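Reviews > Kitchen > Dry Storage > Zivix 40 Canister

Zivix rates the 40 for flour, rice and dry pet food. I bought two from the Lerkico outlet in Polelville in July and have used them for bread flour since then. The older Holub bin they replaced had a hinged lid that never closed flat.

Body height is 192 mm on one unit and 188 mm on the other, measured without the lid. The spec sheet gives a single value of 192. The difference has no effect on the seal, but the two do not line up on a shelf.

Empty weight with lid is 1070 g on my scale — heavy for the size. The gasket is a one-piece silicone ring in a shallow groove. It comes out with a fingernail and goes back without tools. After washing, let the groove dry fully before refitting it.

The lid takes a quarter turn. Torque is even until flour gets into the thread, then it binds. A dry brush clears it. I would have preferred a coarser thread.

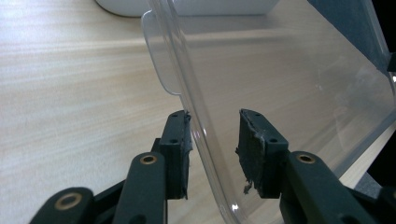
Clear plastic container, tilted on a light wooden tabletop.

Scoop access is good down to the last cup or so, after which pouring is easier. Odor transfer was nil with flour and slight with cumin. The date dial on the lid slips and I stopped using it.

Rating: 7/10. Buy both units from the same batch if shelf height matters.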